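Ad Account FAQ - Barbu Media, Fleladton office

Updated May 29, 2021. Short answers, we'll add more when there's time.

What do you need from me before ads go live?
Access to your ad account, a card on file, your logo, and a link to the page people should land on. If the page isn't finished, tell us. We can build the campaign and leave it paused.

How much should I spend?
500 a month is the least we take on for search. Less than that and the numbers are too thin to learn anything from. Social can start lower, ask.

Is your fee inside that budget?
No. Fee is billed separate, start of the month. Ad spend goes straight from your card to the platform, we never touch it.

How long until I see results?
Clicks, same day usually. Sales, depends on what you sell. Give it 3 months before you decide anything big. Please don't pause the whole account after one slow weekend and then ask why it's slow.

Why can't I see my own ad when I search?
Could be the budget ran out for the day. Could be you're outside the target area. Or you've searched it so many times without clicking that it stopped showing. Use the preview tool in the account, it doesn't cost you anything.

Can I use my own product photos?
Yes and for small shops we'd prefer it. Plain background, decent light, one item. Send the full size file, not a screenshot. Crop is done on our end. No text on top of the photo, we add that in the ad so it can be changed later.

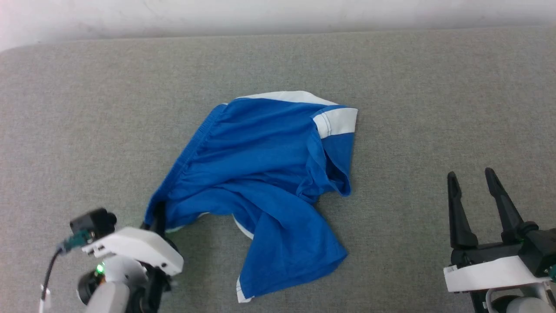

Blue with white trim, on light gray.

How many versions of an ad do you run?
Two at a time per ad group on search. Social gets more, up to 34 in a big account, but most of those are small changes to the headline. Losers get switched off every other week.

What's Vatasum?
Our reporting dashboard. Log in with the email you signed the contract with. Numbers refresh overnight so it wont match the platform exactly during the day. If it's still off the next morning, send us the date range you're looking at.

The dashboard shows fewer sales than my store does. Why?
It only counts sales that came from an ad click. Walk-ins, phone orders, newsletter, repeat customers typing your address in, none of that is in there. Also check that the tag is still on your thank-you page. Almost every missing sale we looked into in March was a tag that got wiped in a theme update.

Do you cover Cliltthorpe?
Yes. Same pricing. Meetings by video, or come to the Fleladton office.

Can I make changes myself?
You own the account, so sure. Just leave a note in Vatasum saying what you changed and when. Budgets are fine. Please ask before you touch bidding, it resets the learning period and we're back to teh start.

How do I cancel?
Email, 30 days notice. You keep the account, the ads and all the history. Dashboard login closes on the last day, so download your reports before then.

Something not covered?
Use the contact form, pick "Account question" from the menu. Billing stuff goes under "Invoices", otherwise it lands in the wrong inbox and sits there.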